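From the Sernside house newsletter, October

The sorting table

We have now a proper place for sorting in the back room at Sernside. It is a light wooden table, and on top lies a big white board, so that small things are easy to find again. For the small things we use clear plastic boxes without a lid.

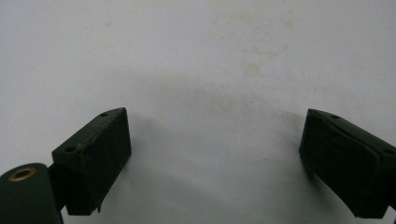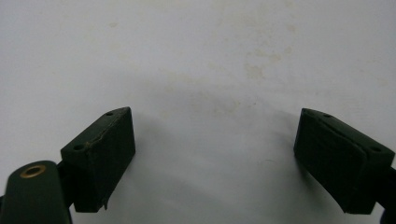
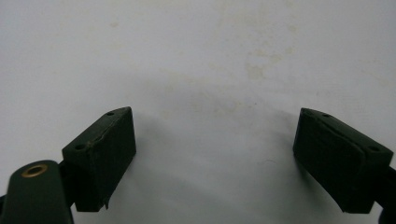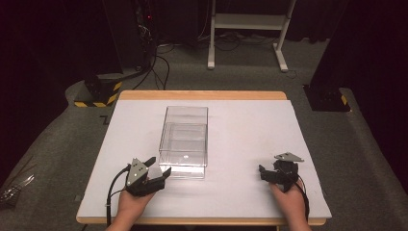
I have bought 18 boxes from Courtois, and I ask you kindly to put buttons, screws and beads each in their own box. Please do not write on the plastic, as the ink is very hard to remove. Paper labels are in the drawer.

If you use tea or glue, put a cloth over the board first. For cleaning it I take warm water and a little soap, nothing stronger.

Our friends in Clonby have promised us almost 500 buttons, so there will be enough work for the winter. The room is open until six in the evening. Who wants to help may write to me or leave a note at the door.

Wiebke Fuchs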